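La machine à tout faire, c'est pour quand ?

Lettre de l'atelier, 2024-03-20

Chères lectrices, chers lecteurs,

Vous avez été nombreux à m'écrire après la dernière lettre, celle où je racontais mes déboires avec le lave-linge de ma belle-sœur et où je glissais, un peu à la légère, qu'un robot aurait sans doute fait mieux que moi. Cette petite phrase m'a valu 235 messages ! Certains me demandaient, très sérieusement, où l'on pouvait acheter la chose. D'autres m'expliquaient que jamais, au grand jamais, une machine ne saurait plier un drap-housse, et je dois dire que là-dessus je me garderai bien de fanfaronner, vu l'état de mon armoire à linge.

Alors prenons le temps d'en parler, puisque le sujet vous tient à cœur et qu'il m'occupe moi aussi depuis un bon moment. Est-ce que les machines savent faire nos corvées, à la maison ou à l'atelier ? Ma réponse courte serait : quelques-unes, dans de bonnes conditions, et avec quelqu'un à côté. Ma réponse longue, la voici (faites-vous un thé).

À la maison, on a déjà l'aspirateur qui se promène tout seul et qui finit coincé sous le canapé avec un lacet dans la brosse. On a la tondeuse qui fait ses allers-retours. Ce sont de braves bêtes, mais elles ne prennent rien dans la main, et c'est là que tout se complique. Vider un lave-vaisselle, ranger les courses, retourner une chaussette : à chaque fois il faut attraper un objet qui n'est jamais deux fois au même endroit, deviner son poids, et ne pas le casser. Nous le faisons en pensant au dîner. Pour une pince à deux doigts, c'est une autre affaire.

Du côté de l'atelier, les choses avancent d'une façon qui me plaît davantage, peut-être parce que les objets y sont plus sages. Prenez le démontage des vieux ordinateurs, un travail que les habitués de notre local de Candham connaissent par cœur, avec ses vis qui roulent sous l'établi et ses nappes de câbles qui s'accrochent partout. Un disque dur monté dans son support en plastique, voilà une prise bien franche, rigide, toujours de la même forme. Un bras mécanique peut s'en saisir et tirer droit.
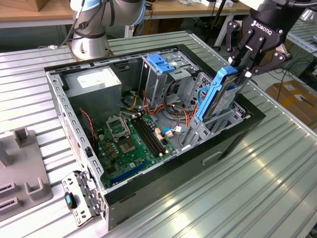 Le disque dur, dans son support bleu, tenu par la pince au-dessus de la baie.

Regardez maintenant les fils rouges, jaunes, orange et noirs étalés sur la carte mère, et vous comprendrez ce qui m'empêche de crier victoire. Un câble, c'est mou, ça change de forme dès qu'on y touche, ça passe derrière une tôle et ça ressort ailleurs. N'importe lequel d'entre nous le pousse du petit doigt sans même s'en rendre compte. Pour une machine, il faut d'abord le voir, puis comprendre à quoi il tient, puis décider s'il gêne ou non. Je n'en connais pas qui s'en tire bien sur un boîtier pris au hasard dans notre pile, entre la poussière, les loquets fendus et les modèles que plus personne ne fabrique.

Et la pile, parlons-en ! Nous avons reçu 1 266 appareils à Candham l'an passé, et si l'on y ajoute ceux de l'antenne de Tastdale, nous arrivons à 2 535. Vous imaginez bien que l'idée d'un assistant qui sortirait les disques à la chaîne pendant que nous nous occupons du tri me fait rêver certains soirs, surtout quand mon poignet droit se rappelle à moi. Mais je pense à tout ce qu'il y a autour du geste : coucher la tour du bon côté, ôter le panneau, trouver où se cache le loquet, reposer la pièce dans le bon bac. Extraire le disque prend un instant, et c'est souvent le reste qui nous mange l'après-midi.

Une lectrice de Hovland me demandait s'il fallait s'inquiéter pour nos mains et nos métiers. Franchement, je ne saurais pas vous dire ce qu'il en sera dans vingt ans. Pour les prochaines saisons, je verrais bien une machine chargée des gestes répétés et pénibles, et nous autres aux réparations, là où il faut fouiller, hésiter, sentir qu'un connecteur résiste un peu trop et changer d'avis. Quant au drap-housse, je vous laisse me convaincre, j'attends toujours une démonstration, humaine ou non.

Si le cœur vous en dit, nous en reparlerons de vive voix à la rencontre d'Urkby, en juin. Il y aura 3 tables de démontage, du café, et de quoi s'asseoir. Apportez vos vieilles tours, avec leurs vis si vous les avez encore, et pensez à sauvegarder vos photos avant de venir !

Bien à vous, et à très bientôt.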